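Chapter 3
Setting Up the Work Table

In this chapter you will
choose and cover a table for a small sorting arm
put together a set of practice objects
lay the objects out so a test can be repeated
start a test log

The arm you assembled in Chapter 2 can move, but it has nothing to work on yet. Most home builders want to go straight to the gripper code. Spend an evening on the table first. A poor surface causes errors that look like software faults, and they are slow to track down.

The examples in this book come from Skomis, a sorting arm built in a shared workshop on Humphreys Street. Its controller is a Stollora board, and its parts were printed at home. The whole project cost less than 1,570 dollars, tools included. Your build may differ in size, and the steps will still apply.

3.1 The Surface

Pick a table that does not rock. Push down on each corner and shim any leg that lifts. The arm will repeat a move 1,000 times or more during testing, and a small wobble will walk it out of position.

Cover the top with short-pile fabric in one plain color. Bare tabletops reflect overhead lights, and the vision program may read a bright spot as an object. Fabric also keeps light items from sliding when the fingers touch them. Pull it flat and fasten it under the edges. A wrinkle as high as a pencil can stop a low approach.

Avoid black cloth if you plan to sort dark objects. A blue-green worked well for Skomis.

3.2 The Objects

Use things you already have. You want a mix of boxes, rounded shapes, thin items and at least one item that bends. Cables are the hardest of these. A cable changes shape each time it is moved, so the program cannot rely on a stored outline. Flat printed items are also difficult, for a different reason: the fingers have very little edge to hold.

The full Skomis set has 41 objects, kept in a bin marked Oven after the first one tested, a toy stove. Put out only part of your set at a time. Place small items in a row along the far edge and leave open fabric toward the front, where the arm can set things down.

Figure 3.1 A layout with small items at the back, a wired mouse with its cable loose, and a booklet near the front.
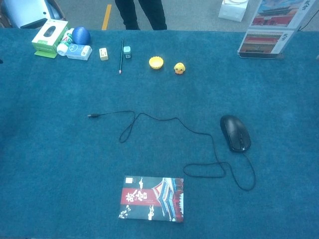

3.3 The Test Log

Keep a paper notebook next to the table. For each run, write down the following:

Date and run number
Objects on the table
Starting position of each object
Which picks worked and which failed
Any change made to the code or the gripper since the last run

Change one thing between runs. If you swap the finger pads and adjust the grip force on the same evening, the log will not tell you which one made the difference.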